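Undari Oral Health announces results of school fluoride varnish program across the Justmont region

Children attending public primary schools in the Justmont region will continue to receive free fluoride varnish applications next year, following the release of results from the first full round of the Undari Oral Health school program.

The program was offered at 43 schools and reached 1,121 children between the ages of five and nine. Of these, 722 attended both of their scheduled visits and were included in the final comparison. The remaining children received one application and have been invited to complete the second at a community clinic.

Dental decay remains one of the most common chronic conditions of childhood. In the Justmont region, long travel distances and a shortage of appointments outside school hours have meant that many families see a dentist only when a child is already in pain. Undari established the school program to bring a simple preventive treatment to children where they already spend their day.

Fluoride varnish is a protective coating painted onto the teeth with a small brush. It takes only a few minutes to apply, sets on contact with saliva and does not require drilling or injections. Regular applications strengthen enamel and can slow or reverse the earliest stage of decay, when white spots first appear on the tooth surface.

Each visit was carried out by a registered oral health therapist and a dental assistant. Children were given a brief check of the teeth and gums before the varnish was applied, and families received a written summary the same week. Where a child needed further care, the program coordinator contacted the family by telephone and offered a booking at the Swanson Street clinic or with a dentist of the family's choice.

Among children who attended both visits, up to 85 per cent of the early white spot lesions recorded at the first check had not progressed by the second. Therapists also noted less visible plaque along the gum line in the older age group. The results describe children who took part and do not include a comparison group, and Undari has recommended that they be read with that in mind.

"Families told us that getting to an appointment was the hardest part," said Babar Tarar, Director of Community Programs at Undari Oral Health. "A parent who works shifts, or who has three children at two different schools, may need to give up a day's pay for a check-up. Coming to the school took that pressure away, and the rate of return for the second visit has given us confidence to keep going."

Mr Tarar said the program had also identified areas for improvement. Consent forms were returned more slowly than expected in the first months, and a number of children missed their second visit because of changes to school timetables. The form has since been shortened to a single page and is available in seven languages. Schools will receive their visit dates before the start of each term.

Equipment and supplies for the program, including portable chairs and examination lights, were provided under an agreement with Vovorton, a regional supplier of dental and health equipment. The agreement has been extended to cover the coming year – with additional portable chairs to be delivered in August – and will allow two teams to work in separate districts at the same time.
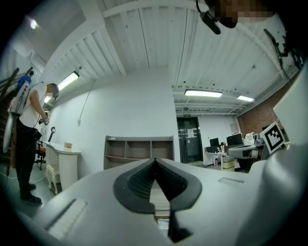
White gripper body with ribbed dark pad and square black-and-white marker.

Changes for the coming year

The program will be extended to children aged 10 and 11, who were not eligible in the first round. Fissure sealants, a coating applied to the grooves of the back teeth, will be offered to children in this age group whose adult molars have come through. Parents and guardians will be asked for separate consent for this treatment.

Undari will also hold a monthly information session for families at the Swanson Street clinic. Sessions will take place on a Thursday at 5:30 pm and will cover brushing technique, drinks and snacks, mouthguards for sport and what to do if a tooth is knocked out. No booking is required and children are welcome.

Participation in the program remains free and voluntary. Children who already see a family dentist may take part, and a record of each application can be forwarded to the practice on request. Families should advise the team of any allergies, asthma or recent mouth ulcers on the consent form so that a therapist can confirm that varnish is suitable.

Schools in the Justmont region that did not take part in the first round may register their interest through the Undari community programs office.

About Undari Oral Health

Undari Oral Health is a not-for-profit provider of public dental services for children and adults in the Justmont region. It operates community clinics, a mobile service for residential aged care and preventive programs in schools and early learning centres.

Media enquiries: Community Programs Office, Undari Oral Health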